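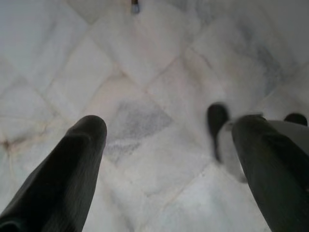
What should the white marble floor be washed with?
Plain warm water and a small amount of a pH-neutral stone soap, put on with a damp mop and dried with a clean cloth. Vinegar, lemon and bathroom descaler will etch marble and must stay off it.

ENDELL HOUSE, CLALHAM
Residents' meeting, June
Minutes

Share 44 | Comments 9

Held in the ground floor hall at 7 p.m. Sajib Bepari took the chair. The minutes were taken by the resident of Apartment 9. Apologies were received from Apartment 12 and from the managing agent, who sent written comments on item 4.

1. Minutes of the last meeting

Agreed as correct, with one change. Under "Hall and stairs," the word "tile" is to read "marble" in both places. The chair signed the corrected copy.

2. Matters carried over

The front door closer has been adjusted and the door no longer slams. The hall light timer is still too short for anyone coming down from the top floor with bags. The agent has it on the list for the electrician's next visit. The broken mailbox lock has been replaced and the resident has both keys.

3. Condition of the hall floor

Most of the evening went on this item. Sajib Bepari reported that the marble has lost its shine on the walking line from the front door to the elevator and is duller still beside the mailboxes. Against the walls, where few people step, the polish is good.

Siddiqui, the stone restorers who did the work on the outside steps, came to look at it. Their letter was read out. They put the dullness down to two things: fine scratching from grit carried in on shoes, and light etching from an acid cleaner. They found no loose slabs. One joint by the elevator door needs refilling.

The resident of Apartment 6 asked if the etching could be polished out or would always show. The letter says it can be honed and repolished, and that no slabs need to be lifted. The same resident asked for it to be noted that the floor was fine until the cleaning product was changed. Others thought the scratches were there before that. The meeting did not settle the point.

There was a short discussion about covering the walking line with carpet. Apartment 3 was in favor, mainly on grounds of noise. Apartment 9 was against, saying that carpet would hold damp in winter and that the marble is the best thing in the building. No proposal was put.

4. Quotation

Siddiqui quote $842 for the hall, to include honing and repolishing the walking line and the mailbox area, refilling the joint, and a coat of penetrating sealer over the whole floor. The elevator threshold is metal and is not part of the job. The price holds to the end of August.

The agent's written comments said that a second quotation is not required for a job of this size, but that residents may ask for one. Apartment 6 wanted a second quotation. Apartment 14 said the last time we waited for one, the first firm's price had gone up by the time it came. On a show of hands it was agreed to accept the Siddiqui price.

The hall will be closed to foot traffic from 9 a.m. until late afternoon on the day of the work, and the sealer must be left overnight before any mats go back down. Access will be by the yard door. Anyone who cannot manage the yard steps should speak to the chair so that the work can be arranged around them. Notices will go up on each landing a week ahead — and not taped to the marble this time, as the tape left marks on the wall panel by the stairs.

5. Cleaning routine

The contract cleaners have been using a general bathroom product. They have been asked to stop and have agreed. Two replacements were suggested. One was Clikasura stone soap, which Apartment 14 uses at home on a marble counter and is happy with. The other was whatever Siddiqui supply with the sealer. Agreed to try Clikasura first and ask Siddiqui to confirm that it is suitable before any is bought. Sajib Bepari will phone them.

The following was agreed for the hall:

- Dry dust mop before any wet mopping.
- Clean water for the marble. The bucket used on the back stairs is not to be brought through.
- No scouring pads or powder.
- Coffee, juice and wine to be wiped up at once by whoever drops them.
- Floor dried by hand after mopping.

Apartment 3 asked that wet mopping not be done before 8 a.m., when people are leaving for work. The stone is slippery when wet and a visitor slid on it in March, without injury. Agreed. The cleaners will be asked to come after 9.

6. Mats

The present mat inside the front door is worn through at one corner and does little to stop grit. It was agreed to buy a longer one with a rubber-free backing, as Siddiqui advise that some rubber backings can stain pale stone. Apartment 14 has found one at $73 and will order it once the sealer is down. The old mat can go in the yard by the bins.

7. Bicycles

Bicycles are still being wheeled across the hall with wet tires. Residents are asked to use the yard door. The owner of the green bicycle was not at the meeting and will get a note.

8. Other business

Apartment 12 had asked in writing for a chair in the hall for people waiting on taxis. There was general support, provided the legs have felt pads. Left until the floor is finished.

The plant by the window needs a saucer under it. Apartment 9 will bring one.

The meeting closed at 8:25 p.m. Next meeting in September, same place.

Actions
Sajib Bepari: accept quotation, fix a day, ask about Clikasura, note to bicycle owner.
Apartment 14: order mat.
Apartment 9: landing notices, saucer.
Agent: hall light timer, new hours for cleaners.

Contact the residents' group | © Endell House Residents, Clalham | Back to top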